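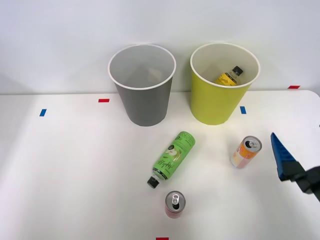 # Calado sorting cups, grey and yellow-green

*Equipment notes by Floor Van Beek, September 2026*

I don't trust desk bins as a rule. Most of them are a bucket with a nicer colour, and the Calado cups didn't look like much of an exception when Drevstead first listed them. They are big tapered cups with a rolled rim, open at the top, no lid, no handle. You put empties in them. That is the whole product, and the seller's page takes 8 paragraphs to say so.

We stock them anyway, in a set of two, and I'll try to tell you who they might suit.

## What you get

- One grey cup, one yellow-green cup
- White rolled rim on both
- Pale inside, so you can see what has been dropped in
- No liner, no labels, no instructions

Price is 49 for the pair. I think that is steep for two cups. Lotivero sells a plain set for less, though only in one colour, and if you want to keep two sorts of rubbish apart then one colour is no help to you.

## Size

The maker calls them "generous". I'd call them fine for a desk or the end of a worktop. A small drinks bottle goes in and leans against the side with its cap poking over the rim. A family-size bottle is asking for trouble, and I wouldn't try it in something that narrows towards the foot.

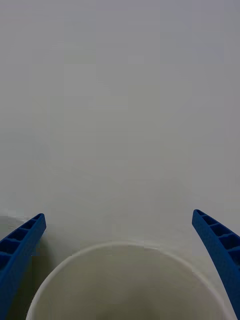

*White round container against a plain pale surface.*

White things on a white table are easy to lose sight of, so if your worktop is pale I'd choose coloured cups over white ones. It's a small point in Calado's favour and I'm happy to give it to them.

## Do two colours help anyone sort?

The claim is that people "naturally" learn which cup is which. I doubt it. Grey doesn't say cans to me and yellow doesn't say bottles, and nothing printed on the set tells you otherwise. You will have to decide for yourselves and then remind everyone, probably for weeks. We settled on grey for cans in June and I still get asked.

Cans are the awkward part in any case. A tall thin one takes up a lot of the cup,
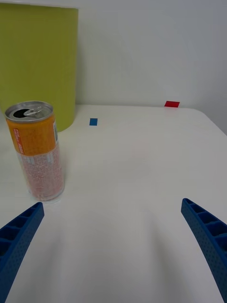 and if there's a mouthful left in the bottom it will end up in yours too. Empty them over the sink first. The maker says the inside "resists spills", a phrase that could mean anything, and I wouldn't leave liquid standing in there overnight to find out. Bottles are less bother provided the cap is screwed on.

## Standing up to use

With a wide mouth and a narrower base, my worry is always tipping. Put the cups at the back of the table, near the wall, and keep a little gap between them so you can lift one without knocking the other. Drop things in gently. I would not put them on the floor if you have a dog.
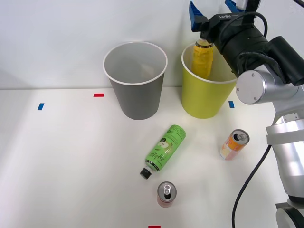 *Yellow cup in use, with the grey one beside it.*

## Returns and spares

Single cups can be ordered through Jovbridge, 6 to a box — a silly number if you've cracked just one. Unused sets can come back to us within 7 days. Please say which colour let you down when you write.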